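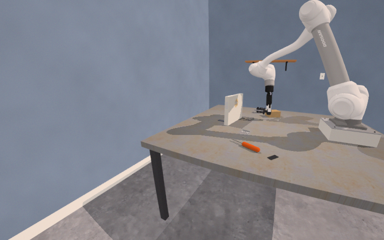
花钱买仿真场景的人，多半最后还得自己重调一遍参数，Biven 在工坊群里回了这么一句，底下跟了一串点赞。我当时刚付完款，心里不大舒服，用到现在，觉得这话对了大半。

要评的是 Skidinix 的工作台场景包，售价 146 元，装在 Predano 仿真器里跑。我们几个人合用一间工坊，打算给装配台配一条机械臂，先在电脑里把台面布局和抓取动作试出来，省得真机到了再返工。

先说值的地方。台面做得旧，斑斑驳驳，不是那种干净得像样板间的桌子。工具和零碎小件散在上面，橙红色手柄的那把工具，金属杆很细，拿来为难夹爪正合适。机械臂模型上 DOOSAN 的字样清清楚楚，夹爪朝下悬在台面上方，够不够得着、会不会碰到旁边立着的白板，转一转视角心里就有数。

再说宣传页上那句“开箱即用”。我不信，也确实没用成。默认摩擦系数偏高，小方块一夹就稳，稳得可疑。我按自己的橡胶指垫改了参数，连跑 200 次，掉了 16 次，这才像点样子。至于真机上会掉多少，场景包回答不了，卖家也没给任何对照数据。

碰撞体也粗。细杆类的东西外面裹着一个大盒子，夹爪还没挨到就算接触，我重做了六个模型，花掉一个周末。说明书只有两页，接口部分写着“参见 Pramanik 插件文档”，而那份文档停在旧版本，六月问过客服，回复是排期中。

画面好看，光影也舍得下功夫，可我买它是为了算接触力，影子再柔和也帮不上忙。

只想看布局、录演示的，可以买。要拿它定夹爪方案的，先下试用版，把最细的那件工具夹上几十次再掏钱。我没退款，布局那部分还用得着，物理参数全换成自己的了。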